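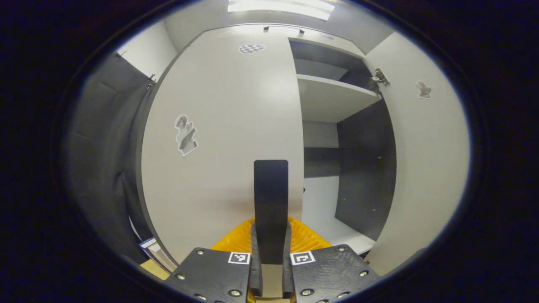 White cabinet, doors open.

Quick one tonight, dinner is late and I have to be up at 5.

So I went to the township meeting on the Long Street bus cuts. Prudivlow people, you know the one. Started at 6:30, I got there at 6:50 and they were still doing introductions. Standing room in the back. My aunt Meifang Jiang saved me half a chair.

The short version: the township wants to drop the Zundmont route in February and put the money into road patching. 560 riders a week, they said. Then a man from the county transit office stood up and said 597. Then they argued over which month that was from. Ten minutes on that!

What I wanted to hear was what happens to people going to the clinic. No real answer. "We are looking at options." Ok. Which ones? A van you call the day before, maybe, run by Wistorel, who already do the school runs. No price yet. No hours yet either — and the vote is next month.

Meifang got up to speak, which I did not expect. Two minutes each, they cut her off at two minutes exactly. She said she takes that bus to dialysis with Guoqing three times a week and the stop is 37 steps from their door, and the nearest other one is over the bridge with no sidewalk. Big applause. The chair said thank you and called the next name.

There's a petition, 1386 signatures when they handed it in. Somebody asked if it would be read into the record and the clerk said it would be "noted." Not sure what the diference is. If you know, leave a comment.

Things I didn't write down in time: who's paying for the study, and wether the public can see it before the vote. Going to email the clerk tomorrow and I'll post what I get back.

Next meeting is same room, same time, bring a sweater. You have to sign up by noon if you want to speak.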